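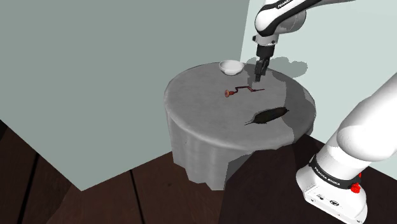 Figure 2. Tabletop cell as rendered in the simulator, with a white bowl, a brace drill and a dark, elongated distractor object. The arm is marked FRANKA EMIKA.

4.1 Scene kit

All trials used the tabletop scene kit sold by Biltura, which we bought as a one-year licence in November. The kit supplies the room, the table and its cloth, the arm model and a library of 300 household and workshop objects. We left the arm settings at their defaults and changed only the objects and the lighting.

Each scene places a small set of objects on the round table and asks the arm to move one of them to a given spot. Figure 2 shows a typical layout. The gripper points down over the far part of the table, near the brace drill, and holds nothing. Shadows fall across the cloth and the wall, and we kept these on throughout, as Győri and Antal had found that switching them off made the task too easy.

We generated 3,795 scenes and set aside 1,000 for testing. Scenes in which an object fell off the table while settling were thrown out before the split. Thin tools gave the most trouble. The collision shapes supplied with the kit are coarse, and the cranked shaft of the brace was treated as a solid block until we replaced its mesh with one made by Ueda. Biltura's support desk accepted the fix, but it was not in the release we tested. Results with both meshes are given in Section 5.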